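Banc d'essai : deux pinces, un gobelet et pas mal de café renversé
23/11/23

Bon, je vous avais promis des nouvelles du comparatif de pinces, les voilà, avec un peu de retard (la livraison de la deuxième pince a traîné, j'y reviens plus bas). Pour ceux qui prennent le train en marche : chez Statenora, on cherche depuis le mois de mars un préhenseur pour Ema, notre projet de petit poste de service automatisé, du genre qui prépare une boisson et vous la tend sans l'écraser. Le bras, on l'a, et on en est contents. C'est le bout du bras qui nous donne du fil à retordre !

On a donc retenu deux candidates. D'un côté la Laryea, une pince électrique à doigts parallèles, assez longue, qu'on nous a prêtée pour l'occasion. De l'autre la Latlow, plus compacte, avec des doigts souples, qu'on a fini par acheter parce que le fournisseur ne prêtait pas. Même bras, même table, mêmes trajectoires, et une seule règle : on ne touche pas aux réglages entre deux essais d'une même série. Je peux vous dire que ça démange.

Pour les objets, j'ai insisté pour qu'on prenne des choses bêtes et pénibles. Les cubes d'étalonnage, tout le monde sait les attraper, et personne ne commande un cube au comptoir. On a choisi des gobelets jetables avec leur couvercle, des touillettes, des sachets de sucre et surtout des pailles. Ah, les pailles... C'est léger, c'est lisse, ça s'ovalise dès qu'on serre un peu trop, et il faut viser le trou du couvercle sans accrocher le bord.
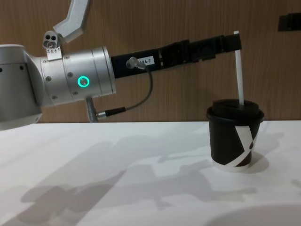

Sur cette épreuve-là, on a fait 90 essais par pince, en laissant le gobelet toujours au même endroit. La Laryea s'en est sortie avec 80 pailles correctement mises en place, ce qui m'a franchement surpris, je la croyais trop brutale pour ce genre de travail. Le secret, c'est la limite d'effort : dès qu'on l'a descendue tout en bas de la plage, elle s'est mise à tenir la paille bien droite. La Latlow a fait moins bien, avec une vingtaine de ratés – presque toujours le même scénario, la paille qui pivote entre les doigts au moment où elle touche le couvercle, et hop, de travers.

Par contre, dès qu'on passe au gobelet plein, c'est l'inverse. Les doigts souples épousent la forme, le couvercle ne bronche pas, et on peut accélérer le bras sans tout repeindre en marron. Avec la Laryea, il a fallu ralentir nettement, et on a quand même eu droit à 8 gobelets pliés, dont un pendant que j'étais penché juste à côté (la chemise ne s'en est pas remise, moi si).

Côté câblage et commande, petit avantage à la Laryea. Le câble se visse sur le flanc de la pince, on laisse une boucle pour que le poignet puisse tourner, et le contrôleur du bras l'a reconnue du premier coup. La Latlow passe par un boîtier séparé qu'il faut loger quelque part, avec son alimentation à lui, et dont la notice semble avoir été traduite trois fois. J'y ai laissé une matinée entière avant de comprendre que l'ouverture et la fermeture étaient inversées dans la doc. Si vous en avez une sous la main, allez voir ce point en premier !

Alors, laquelle on garde ? Pour l'instant, aucune des deux toute seule. Mon idée – qui ne fait pas encore l'unanimité dans l'équipe – serait de rester sur la Laryea et de lui monter des bouts de doigts en matière souple, moulés chez nous. On garderait la précision pour les pailles et on gagnerait un peu de douceur sur les gobelets. Les premiers moules sont en cours, ils ne sont pas beaux mais ils existent.

Prochaine étape : refaire la même série avec ces doigts maison, puis déplacer le gobelet d'un essai à l'autre pour voir comment la caméra s'en tire quand on lui complique la vie. Si vous avez déjà bricolé des embouts de ce genre, dites-moi en commentaire quelle dureté de silicone vous avez prise, je suis preneur de tous les conseils.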